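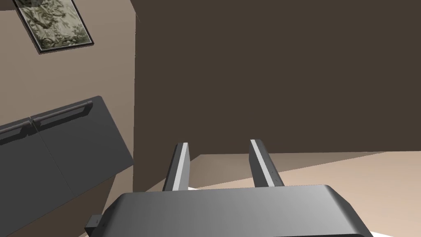 Floor and wall view.

Kerkbridge Music Lending Library
Second progress report to the Halla Fund
Period covered: September through February

Where we are

We have a lending library that lends! When we sent our first report we had a lease, a room full of boxes, and a long list of things we hoped to have open by winter. The doors opened in October, four afternoons a week, and we have kept those hours ever since apart from two snow closures. Members have made 600 loans in this period. We had set our target for the whole first year at that same number, so we are very happy, and a little worried about our supply of clarinet reeds.

Most of the report follows the headings in your grant letter. We have added a section on repairs at the end because that part of the work has grown a lot faster than the plan allowed for.

Instruments

The collection stands at 80 instruments ready to lend. Guitars and ukuleles go out the most, as we guessed they would. What we did not guess was the accordions. We took in three small ones thinking they would mostly sit on the shelf and look nice, and all three have had a waiting list since November. People bring them back grinning. One went out to a household where a grandfather and granddaughter were both learning on it, and they asked if they could renew before they had even set the case down.

The loan period is six weeks with one renewal. We started at four weeks, as written in the application, and changed it in December after many borrowers told us they were only just getting comfortable when the instrument was due back. The longer period means fewer loans per instrument, and we would rather have it that way. Please treat this as our formal notice of the change.

Brass is still thin. We have one trumpet, one cornet, and a trombone with a slide that needs more work than it's worth. If we had to pick one area for spring buying, it would be this one.

Sheet music and the Đorđević collection

This has been the happiest part of the winter. The Đorđević family's gift arrived in eleven crates, and it is wonderful: dance band parts, piano albums, choir books, and a whole crate of hand-copied fiddle tunes with notes in the margins about tempo and who liked to sing what. Of the whole gift, 1,090 pieces are now sorted, cleaned, and entered in the catalog. Four crates are left.

The hand-copied tunes will not go out on loan. We have made copies of the ones in good shape, and those copies can be borrowed like anything else. A group of adult fiddlers has already worked up six of them and played them at our January open evening. Hearing those tunes in the room was a joy, and several people asked on the spot to join the library.

We had planned to finish the sheet music by the end of February and we will miss that. The choir books are the reason. Many are in sets with missing parts, and each set has to be laid out and checked by hand before it can be entered. Our new date is the end of May.

Catalog and membership

We moved the catalog to Graleo in November. The move took two weekends and one very long evening, and there were some duplicate records to clean up afterward, but we can now see what is out, what is due, and what is waiting for repair on a single screen. Members can look things up from home too. Requests placed from home now make up most of our holds, and pickup on busy afternoons goes much more quickly.

The membership fee remains pay-what-you-can. Income from fees is a bit higher than the budget line, and we would like to put the difference toward strings, reeds, and valve oil. No other change to the budget is requested.

Evenings and lessons

The group lessons began in November with beginner guitar, and we added ukulele and fiddle after the new year. All three filled. The fiddle group is the loudest and has the best snacks. We run lessons at 6:30 p.m. so people can come after work and still get the late bus home.

The January open evening drew 100 people, the biggest crowd we have had. We ran short of seats and a good number of people stood along the back, where they seemed perfectly content. For the spring evening we will borrow extra chairs and start half an hour earlier.

The lunchtime listening hour did less well. We tried it for eight weeks, had very small turnouts, and stopped. The few who came regularly told us they would prefer it later in the day, so we plan to try a 4 p.m. start in April. If that doesn't take off we will ask to move the small amount left in that line over to lessons.

Repairs

We budgeted for light repairs: new strings, loose pegs, sticky keys. Then word got around that we would look at a tired instrument, and people started bringing in their own, along with donations that had spent years in attics. A part-time repairer now comes in two afternoons a month, and that time is booked solid through April. Much of the work is simple, and we have begun teaching borrowers to change their own strings at the bench. It has been a hit with teenagers especially.

Some donations can't be saved. We have begun saying no kindly at the door, and we now have a one-page sheet on what we can take. It has cut the pile under the workbench by half.

Room and heating

The heater was replaced in November. The room now stays at an even temperature, which the wooden instruments badly needed. Two guitars opened small cracks during the cold spell before the new heater went in. Both have been glued and are back on loan. We also bought humidifiers for the cases.

The landlord has agreed to extend our lease for another two years at the present rent. The signed copy is attached with the accounts.

Coming up

March and April: finish three of the four remaining Đorđević crates, buy brass, restart the listening hour.
May: complete the choir books and hold the spring open evening.
June: first full count of the instruments, with our third report to you by the end of the month.

Please come by any open afternoon. The kettle is usually on from 2 p.m., and there may even be an accordion free.

Attached: accounts for the period, loan figures by instrument type, lease extension, donation sheet.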